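Workshop Notebook, Student Automation Project
Entry dated June 23, 2025
Prepared by Glória Marinho, for the project group and the supervising staff

Purpose of this entry. To record the state of the bed-making task before the group hands over to the next intake, and to set down the decisions taken on recording procedure, labeling and assessment. Earlier entries on the gripper itself remain in the first volume and are not repeated.

State of the recordings. The collection held 996 recordings at the close of the last check. Of these, 477 have been reviewed and labeled by the students. The remainder have been copied to the department drive and are waiting for a reviewer. The copy on the Kiani laptop is complete up to the same point and should not be edited. Any corrections are to be made on the drive and noted in the log with the initials of the person who made them.

Labeling. The group agreed to keep the four existing labels: approach, grasp, carry, release. A proposal to split "carry" into lifting and dragging was discussed at length. It was not adopted, as the reviewers disagreed with one another too often when they tried it on a small batch. The proposal may be reopened in December, when the new students will have had some practice. Until then, a fabric that is partly on the mattress and partly in the air is labeled "carry" for as long as the fingers remain closed.

Recordings in which the fabric is dropped are to be kept. Two students had been deleting them in the belief that only clean attempts were wanted. The deleted files have been restored from the backup and marked "drop" in the comment column. They count toward the student's total in the same way as any other recording.

Gripper condition. The finger joints on the Hikik unit were checked and the screws tightened. The Bostov unit has some play in the left finger and has been set aside. It should not be taken out until the pivot has been replaced; the part is on order. Students are reminded to check both fingers through their full travel before the first recording and again after any break, and to write the result on the session sheet. Nine sheets were returned with that line blank. They have been sent back to the students concerned.

Procedure at the bed. The operator starts with the fabric laid flat, closes on a corner or an edge, moves it to the agreed position and opens the fingers fully before withdrawing. The wrist is to be kept as steady as possible during the withdrawal. Several otherwise good recordings have a sharp swing at the end, and the motion estimate is poor from that point on. The start and finish should each be held still for a slow count of 2.
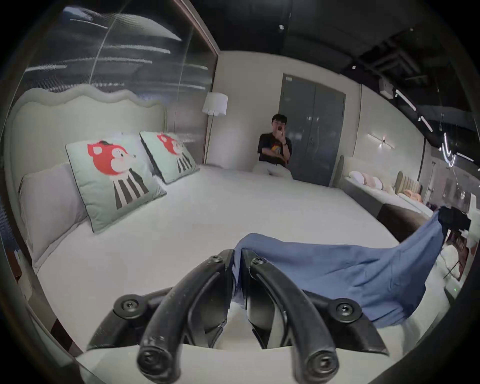 Cloth handling remains the weakest part of the student work. The written exercise asks the group to predict where a piece of fabric will go when one point on it is moved, and most answers treated it as a stiff sheet. For the discussion I intend to use the blue cloth on the white bed, where the fabric lies over the right half of the gripper and comes up to a pointed corner farther to the right. Students should mark which part of the cloth they believe is supported, which part is resting on the bed, and which part they cannot judge from a single view. An answer of "cannot judge" is acceptable if the reason is given. The pillow and the two mint-green cushions at the head of the bed should be entered under surroundings and given no task label.

Assessment. Each student submits a short report with three of their own recordings, at least one of them a drop. Reports have been received from almost the whole group. The marking sheet is unchanged except that the section on neatness of the finished bed has been removed, as it rewarded slow work and was hard to apply fairly.

The Clandau script, which pairs the session sheets with the recordings, still fails when a student's name contains an accent. My own sheets are affected. The present remedy is to enter the student number in place of the name. A proper correction is listed for the next intake.

Outstanding items
Replace left pivot, Bostov unit.
Assign reviewers to the unlabeled recordings.
Reprint session sheets with the finger check moved to the top.
Correct the name handling in the Clandau script.
Return the spare charging cable to the second cabinet.

G. Marinho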